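2/12/26

OK so a few of you asked what I ended up doing about the gripper kit, and my answer got way too long for one reply. Thread time. I'll try to keep the posts short (I will fail)

1/ Quick background. Our group wanted hand-held gripper demos to train a policy on kitchen-type chores. Picking up thin stuff, opening cabinets, wiping counters. We have an arm at home base but teleop on it is sooo slow, and everybody's wrist hurts after an hour

2/ I looked at two options. One is the Skistano hand-held kit, which you buy and own. The other is Aseck, which is more of a service - they loan you the grippers and you pay by the month, with processing included. Both are fine products. I went with Skistano and I'm mostly happy

3/ Price first, I know that's what you want. The two-gripper Skistano bundle was $2,391 with the spare finger pads. Without the spares it's $2,091. GET THE SPARES. I almost cheaped out on this and I'd be kicking myself right now

4/ Aseck quoted me $500 a month. If you only need a few weeks of data that's a great deal and you should probably do that and stop reading my thread! We're going to be collecting well into September, so the math was easy

5/ Setup took me one long afternoon. The printed quick start is good up to the calibration page and then it kind of gives up on you. It says to "repeat as needed" and never says what needed looks like. I ran it four times and the last two agreed with each other, so I called it done

6/ The fingers are the best part by a mile. Soft rubber, raised rim around each pad, and they come together in a V. I was sure thin things would be a disaster. Our old hard plastic tips couldn't hang on to a sheet of paper to save their lives

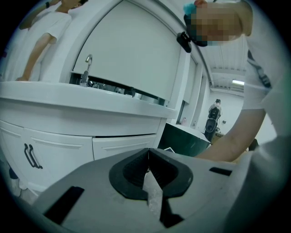

7/ Weight is okay. I can go maybe 40 minutes before I want to put it down, and my labmate with smaller hands says 25. The trigger spring is stiffer than I'd like. There's a softer spring listed in the store but it's been out of stock every single time I check

8/ Software. Everything goes through an app called Luo, which comes with the kit, no subscription. You start an episode, do the chore, stop the episode, give it a tag. Tagging is fast. Renaming a tag after the fact is NOT fast, you have to go into every episode one at a time, so please settle on your tag names before day one. Ask me how I know

9/ Someone asked how much of the data is usable. We've kept 1,460 episodes so far. I didn't track the rejects properly in the first batch so I can't give you a clean percentage, sorry. Most of what I toss is me stopping too early, before I've let go of the thing. That one's on me and not on the gripper

10/ Tracking is solid in big open rooms. It got grumpy on me in a narrow hallway with blank walls, where the path would drift and then jump. Support told me to start each episode facing something with some detail on it. That helped a lot, though I still get a bad one now and then

11/ Support in general: email only, answers came back next day both times. Polite, short, no runaround. Aseck has live chat and it's really good, I'll give them that. I asked them a bunch of presales questions and they never got pushy

12/ Exporting. Luo writes its own format and there's a converter for the common ones. It worked on the first try for our training code except the gripper width came out in millimeters and we expected meters. Five minute fix, but it had me staring at some very funny plots first

13/ Oh and the carrying case! It's a Goludel case, sold separately, and the foam is already cut for two grippers plus chargers. I love it. It's pricey for a case and I'd buy it again. The spare pads don't have their own slot so mine live in a sandwich bag under the foam

14/ Things I'd change: softer spring in the box, bulk tag editing, a beep when an episode really starts (there's a little light, but my eyes are on the chore), and a better calibration page

15/ Would I buy it again, yes. Would I buy a third one, not yet - we don't have enough people free at the same time to keep three going

16/ Somebody in my messages wants to know if policies trained on this stuff transfer to our arm. Early days. Cabinet doors look promising, paper is still rough. I'll do a separate thread when I've got numbers I trust

17/ If you've got the softer spring and don't want it, please sell it to me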